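Buscar en el manual... Ir

Guía de alta - Módulo Depósito Fiscal, Wedimgate
Febrero - Redacción Fernlow

4. Registrar una entrada en depósito

Antes de empezar: usuario con perfil aduanas y certificado cargado. Sin certificado no se firma nada.

1. Menú Depósito > Entradas > Nueva.
2. Elegir régimen. Por defecto sale depósito privado, revisarlo siempre.
3. Número de declaración, 13 caracteres, sin espacios ni guiones.
4. Partida arancelaria: mínimo 8 dígitos. Calzado va por material de suela y de parte superior, no por modelo.

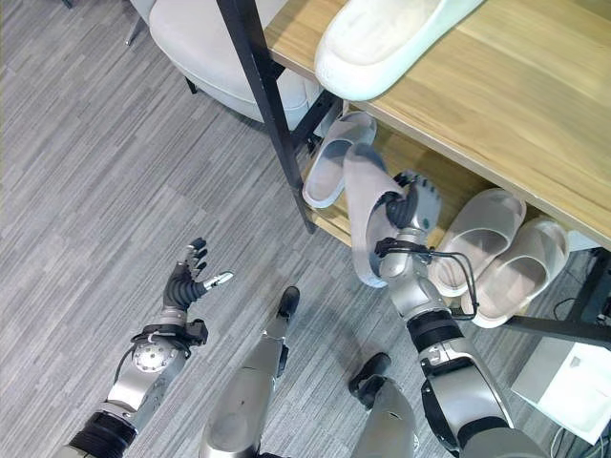 Calzado abierto, sandalias tipo pala en balda.

5. Cantidad en pares. Ojo - si se mete en unidades sueltas el sistema no convierte y el saldo sale doblado.
6. Valor en aduana. Moneda de la factura, el cambio lo pone Wedimgate.
7. Adjuntar factura y documento de transporte. Solo PDF.

Nota: máximo 200 líneas por entrada. Si hay mas, partir en dos y enlazar con el campo Ref. anterior.

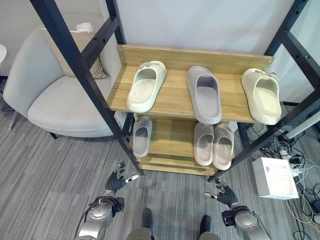

4.1 Asignar ubicación

1. Abrir la entrada, pestaña Ubicación.
2. Código de nave, pasillo y balda. En ese orden.
3. Guardar. Estado pasa a Pendiente de precinto.

PRECAUCIÓN: no mezclar en una misma ubicación mercancía despachada y sin despachar. El programa avisa pero deja seguir.

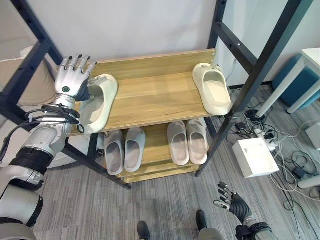

Balda superior con dos sandalias.

4. Garantía: aviso amarillo al 80 % de consumo. Ampliar antes de la siguente entrada, luego se bloquea.
5. Validar e imprimir justificante.

Clientes con Zolluncombe antiguo: importar primero el saldo inicial, ver apartado 9.

Relacionados
- Salidas y ultimación del régimen
- Mermas y destrucción bajo control
- Errores de firma frecuentes
- Conector Jireš: instalación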